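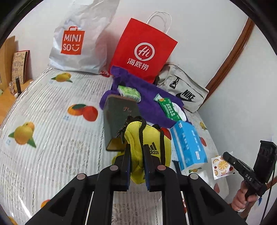 Bonudia Robotics Circle - minutes of the general meeting, 12 February 2026, held in the upstairs room at the Atinga Centre. Chair: Ayuba Eshun. Present: 17 members, plus our hosts from the Pesel visit joining by phone for the second item. The demonstration at Pesel took up most of the evening's talk, and rightly so! The hand-held gripper closing on the yellow adidas bag was the bit everyone wanted to go back over, straps and buckles and all, with the fruit-print tablecloth under it and a second gripper holding a little white sachet off to the right. Several members said they had expected a tidy row of wooden blocks and were delighted to get a table that looked like somebody's shopping.

Minutes of the December meeting were read and accepted. One correction: the spare servo kit went to the junior group, not to the repair bench.

Item 1. Report on the Pesel visit

Ayuba gave the report. The group was met at the side entrance, signed in and taken straight through to the demonstration room. Pesel staff use the hand-held grippers to record how people pick things up, and the recordings are then used to train the arms. Each gripper is worked by hand, so there is no programming to learn before you can have a go. Everyone who wanted a turn got one.

Members' comments, as they came:

Soft things are hard. A creased bag gives way when the jaws press on it, and you find yourself chasing a fold. Ayuba said he had three tries at a bag strap before he was happy with his grip and would gladly have had three more.

The sachets were the favourite of the younger members. You have so little to hold on to, and the serrated edge makes you want to come in from the corner. The Pesel people said corners are fine, and that they like to see different people solve it in different ways.

There was a good discussion of paper bags with rope handles. Do you go for the handles or the side? Opinion was divided and stayed divided on the drive home.

The pads inside the jaws came up more than once. Ours at the workshop are hard plastic and we lose anything slippery. It was agreed that we should try something softer on the club arm (see Item 3).

A question was asked about left-handed use. Answer from Pesel: the jaws are symmetrical and it makes no difference to the recording.

Pesel told us their current set stands at 1,104 recordings, with over 600 of them made on cluttered tables. The aim for the next stretch is more clutter, more packaging with labels in different languages, and more people who have never held the tool before. That last part is where we come in - see below.

The room recorded its warm thanks to the Pesel staff, who stayed well past closing time and answered every question, including the one about whether the arm could butter toast. (Not yet. They would like it to.)

Item 2. Invitation to the Kotton open day

Pesel will be running a hands-on table at the Kotton open day and has asked if we would help look after it. Our part would be greeting visitors, showing them how to hold the gripper and resetting the table between turns. General enthusiasm around the room. It was pointed out that resetting is the slow job, as things get knocked about and the small packets slide under the cloth.

Moved that the Circle accept the invitation. Carried, all in favour.

Members are asked to bring everyday objects from home for the table: wrappers, tissue packs, glasses cases, empty tubes, shopping bags in any colour. Nothing sharp and no open food, please. Put your name on anything you want back.

Item 3. Workshop

Softer pads for the club arm. Foam and silicone were both suggested. Agreed to try both and bring the results to the next meeting, along with something awkward to pick up.

The big bench is still wobbling. A folded piece of cardboard is holding for now, but someone needs to take the leg off and look at it properly.

The label maker has gone missing again. If it is in your bag, please bring it home.

Item 4. Other business

A request for a second visit to Pesel, this time with more of the junior group along. Ayuba will ask. Parents will need to sign the visitor form ahead of time and closed-toe shoes are a must.

A suggestion that we build our own hand-held gripper from the parts drawer was greeted with real excitement. Sketches to Ayuba, the rougher the better. He has already started one on the back of the agenda.

Action items

Ayuba Eshun: reply to Pesel about the Kotton open day, ask about a return visit, collect sketches.
All members: objects for the table, labelled.
Workshop group: foam and silicone pads, bench leg.

Meeting closed and tea was served.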